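# Why does a messy table feel so hard to clean up?

I have a big table where I make things, and I make a mess on it almost every time. Glue caps, pencil shavings, bits of string, you name it! So I've done a lot of thinking about tables, and I want to tell you what I've learned about clearing one off.

Let's start with the top. A table has to be flat, and it has to be level too. Those sound like the same thing, but try this. Put a marble on a book and hold the book still. Now tip one side up just a tiny bit. The book is as flat as it ever was, but off goes the marble, because the book isn't level anymore. (Do this on a rug or you'll be chasing marbles under the couch like I was.)

Wood makes a great table. It's strong, and it doesn't feel icy on your arms. But wood is also a little bit thirsty. A tree spends its whole life moving water up through very tiny tubes, and those tubes are still there after the tree becomes a board. Spill grape juice on bare wood and some of it sinks right in. Paint does the same thing, and then you've got a purple spot forever.

That's why lots of people put a cover on top before they start working. You can use paper, an old sheet, a smooth board, whatever you've got. I like white best, and I'll tell you why in a second.

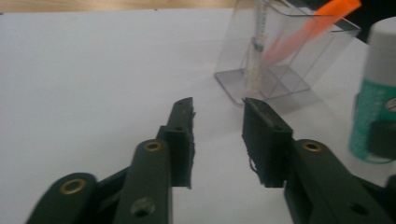 White bounces back most of the light that lands on it. Dark colors soak up more of it. So when you drop a black button on a white cover, your eyes catch it right away. Drop a white button on white, though, and good luck! You'll have to get your face down close to the table and look sideways for the little shadow it makes. I found a lost bead that way once and I was very proud of myself.

Now for the clearing off part. My trick is to push things together first. When your stuff is spread all over, your eyes have to hop from one thing to the next, and it looks like a giant job. Slide it all into one bunch near a corner and suddenly there's a big open space in front of you. You haven't put a single thing away yet, but it feels like you're halfway done.

Then pick things up one at a time. Grab the big ones first. Little things like to hide under big things, and you don't want to scoop up a pin by surprise.

Watch your thumb and finger when you pick up something small. They open wider than the thing, come down on both sides, and then squeeze. Your skin has tiny ridges and soft pads that help it hold on. Try picking up a coin while wearing thick mittens. I tried for 3 whole minutes and gave up!

Last of all, wipe the cover, or shake the crumbs into the trash if it's the kind you can lift. Check the floor too. I always forget the floor, and pencil shavings stick to socks.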